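Speaker notes - Choosing a dining table that lasts
Store staff training, 18/08/2025
Speaker: Hina Durrani

Start on time. Latecomers can pick up the handout from the table by the door.

Opening

Thank Evelien for lending us the showroom. Say who I am: buyer for dining and occasional furniture, before that on the sales floor at the Peswood store. Most of what follows comes from reading return slips and from talking to customers after delivery.

Say what the talk covers. Size first, then tops, then legs and bases, then finish and care. Questions at the end, but stop me if a word is unclear.

Don't get pulled into chairs. Kamran is doing chairs in December.

Size

Most returned dining tables have nothing wrong with them. They don't fit the room. The customer measured the wall and forgot the chairs.

Teach the floor to ask for the room size before asking about style. Then ask which way the door opens, and where people walk through to get to the kitchen. A table can fit a room on paper and still block the only path across it.

Chairs need about 3 feet behind them to pull out and let someone pass. Write this on the board. Customers nod at it and then don't believe it, so have them try it in the showroom. Sit them down, ask them to stand up, and let them see how far the chair goes back.

Extending tables - measure with the leaf in. If they only use the leaf for holidays, they still need to know where the chairs will go on the holiday.

Ask about the route into the house too. Stairs, elevator, tight hallway. The Bouchard pedestal table ships with the top in one piece and it does not bend around a landing. Shabnam has the delivery sheet with the packed sizes. Hand out copies now.

Shape

Rectangle is what people ask for. Round is often what they need, especially in a square room. Two people at a long table sit at one end of it and the rest collects mail.

Square tables are good for four and awkward for anything more. Push two together if the customer entertains, but check that the legs allow it. On the Jotemau square table they sit right at the corners, so two tables side by side put a pair of legs in the middle where somebody wants to sit.

Pause here. Ask who has sold a Jotemau pair. Noman has, so let him tell it if he wants to.
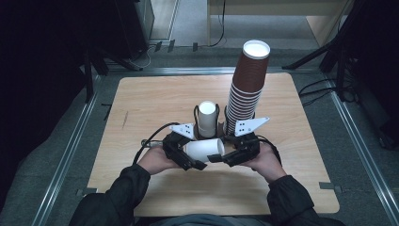 Tops next. Go through solid wood, veneer and laminate in that order, and keep the samples moving around the room so people aren't waiting on one piece. Edges and corners are where to start with a customer, as that is what they touch first. A light top with a faint grain and rounded corners, like the square board in the photo, is an easy sell to families with small children, and it makes a small room feel less crowded. Sharp corners look smart in the catalog and get bumped at hip height every day.

Solid wood moves with the seasons. It gets slightly wider in damp weather and slightly narrower when the heat is on. A small change at the joint of a breadboard end is normal and we should say so before the sale. If we say it afterward it sounds like an excuse.

Veneer is real wood in a thin layer over a stable core. Don't apologize for it. It stays flat, and the grain can be matched across a wide top. The weak point is the edge, and deep scratches can't be sanded out the way they can on solid.

Laminate wipes clean and takes a lot of abuse. The customer who wants to do crafts and homework at the table may be happier with it than with oak. Ask what happens at the table besides eating.

Light and dark - dark tops show dust and crumbs. Light tops show red wine and marker. People usually know which one they mind more if you put it to them that way.

Legs and bases

Four legs: steady, simple, easy to assemble. Check the height under the apron. A customer with armchairs at home should bring the arm height with them.

Pedestal: more room for knees, easier to squeeze in an extra person. Lean on the edge in front of the customer. If it tips or rocks, they will find out at home anyway.

Trestle: good for benches. People at the ends may hit the base with their feet.

The Fenov trestle has a stretcher bar that goes in before the top. We had 7 service calls on it last year and they all came from assembling it in the wrong order. The instruction sheet has been changed. Please throw out any old sheets still in the stockroom.

Bolts should be tightened again after a few weeks of use. Tell the customer at pickup and write it on the receipt.

Finish and care

Oil finish: looks and feels natural, needs a fresh coat from time to time, marks easily if a glass is left standing. Small damage can be fixed at home.

Lacquer: harder wearing, needs nothing but a damp cloth. When it does get damaged the repair is a bigger job.

Wax: mostly on the older styles. Not for households with hot dishes and no trivets.

Keep the advice short. Wipe spills, use a pad under anything hot, keep the table away from the radiator. Avoid spray polish with silicone, as it gets in the way if the top ever has to be refinished.

Sunlight changes the color of nearly all wood. Leave the runner off for part of the week during the first months, or there will be a stripe. The same goes for extension leaves kept in a closet: they will be a different shade from the rest when they come out. Show the cherry sample with the taped strip.

Practice round (if there's time)

Pairs. One person plays a customer with a small square room and a family of five. The other has to get to the room size, the door and the walkway before naming any product. Swap after a few minutes. Skip this if we are running late and go to questions.

Questions

Likely ones:

Can we order a custom size? Bouchard only, and the lead time is longer. Get the deposit first.

Will a second table bought later match? Close, but don't promise it.

Do we take back a table that has been assembled? See the returns page in the handout. Call Shabnam if it isn't clear.

Collect the samples before people leave. The walnut one went missing last time.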